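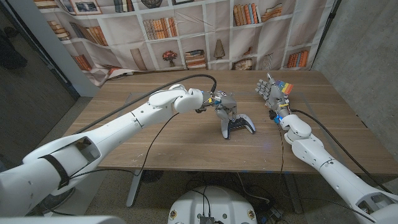

Agustina Medina wrote after the first production run that the hand was fine and the cabling was the weak point, and asked whether a wrist lead could be replaced without pulling the whole arm. On the current revision it can. The lead is now a separate service part and unplugs at both ends. Owners of first-run units can order the conversion parts through Yáñez.

Floltemau Two-Arm Bench System
Catalogue no. 2431
Page revised 2/3/22

Overview

Floltemau is a two-arm manipulation platform for bench work with household and office objects: handheld electronics, small containers, soft goods, stationery. It is supplied as a body module, two arms, two multi-fingered hands and a controller licence. The arms are mirrored in layout and share the same joint modules from shoulder to wrist, so a single spare covers either side. The hands are handed and do not interchange left to right.

Arms

Reach, shoulder axis to wrist flange: 726 mm
Control: position, velocity or joint torque, selectable per joint
Holding brakes: shoulder and elbow joints
Cabling: external, strapped to the arm links
Finish: white moulded covers, removable with a hex key

External cabling was retained at the request of existing customers. It looks less tidy than an internal harness and snags if the service loop is left too long, but a damaged cable can be found and changed at the bench. Set the loop with the elbow fully flexed, then check it again at full extension before tightening the straps.

Hands

Each hand has four fingers and an opposed thumb. Finger flexion is tendon driven. The thumb has a separate abduction axis, which allows a wide grasp on objects with two grips or an irregular outline. Fingertip pads are a wear item and are sold in sets.

Rated service interval for the tendons is 3000 hours. The controller logs running time per hand, and the log moves with the hand if it is fitted to another arm of the same side. A hand change takes 15 minutes including homing. 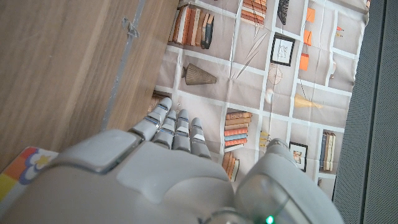
Homing must be done with the fingers clear of the work surface. The routine opens the hand fully, closes each finger in turn at low torque, then runs the thumb through abduction and flexion. If a finger meets an obstruction the routine stops and reports the joint number. It does not retry on its own. Clear the obstruction and restart from the controller menu.

Controller and software

The system runs on the Grisach controller, which handles both arms and both hands on a common clock. Joint states, commanded positions and motor currents are recorded to one file per session. Camera inputs are time-stamped against the same clock. Export formats are listed in the Grisach manual, section on logging.

Teleoperation is supported through the Numix glove set, sold separately. Glove calibration is stored per operator. The older Numix set with the wired forearm unit will work but does not report thumb abduction, so grasps on wider objects need to be corrected by hand afterwards.

Known limitations

Ignacio Maldonado's bench report from June lists two faults that remain open. Small buttons and thumbsticks are difficult to operate with the standard pads, and the narrow pads fix this at the cost of grip on smooth plastic. Joint torque readings at the wrist drift during the first part of a session; run the warm-up motion before recording anything that depends on them.

The system is not sealed. Do not use it with liquids in open vessels or where there is metal swarf or fine dust.

Supplied with the system

Body module, two arms, left and right hand, Grisach controller licence, power supply, emergency stop, one set of standard pads, cable straps, printed installation guide. Bench, cameras and glove set are not included.

Orders and service

Yáñez handles sales, spares and repairs. Quote the catalogue number and the serial number from the body module. Hands returned for service should be shipped in the open position with the transit clip fitted.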